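The Folding Gallery
Rulton household tasks, March batch

Somewhere in the Rulton project plan there is a line that reads "garments, domestic, varied". It took up less than half a page and has since taken up most of our spring. The idea is simple enough: a person does the job by hand with a gripper, the gripper records it, and the learning system is shown the result until it gets the hang of trousers. Our target for each home is 100 usable goes. Ragnvald Hägglund set that figure, and he has a very tidy house.

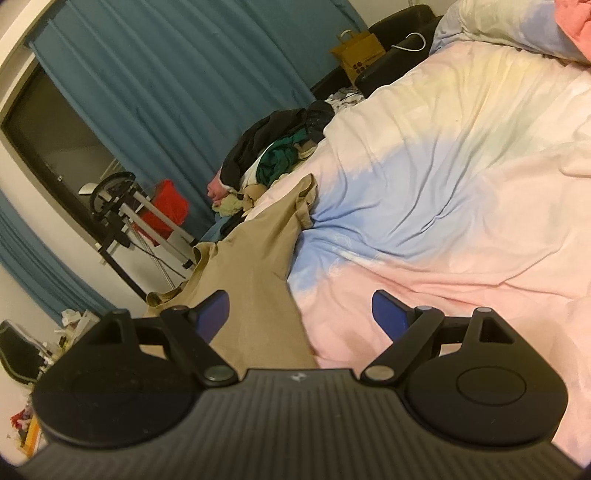
Khaki on tie-dye, fingers open. The clothes heaped on the left are for later.

Bedrooms give us far better material than the bench at Kemalley, where every surface is grey and every shirt has been ironed. Patterned bedding is especially welcome – the first Edari model was trained on plain sheets and treated a floral duvet as a pile of laundry. It tried to fold the bed.

Of the goes recorded so far, roughly 70 have passed checking. The rest went to Owino, our reject folder, mostly for dropped hems and one long pause while the operator answered the door. Socks are next, and Ragnvald has asked for them in pairs.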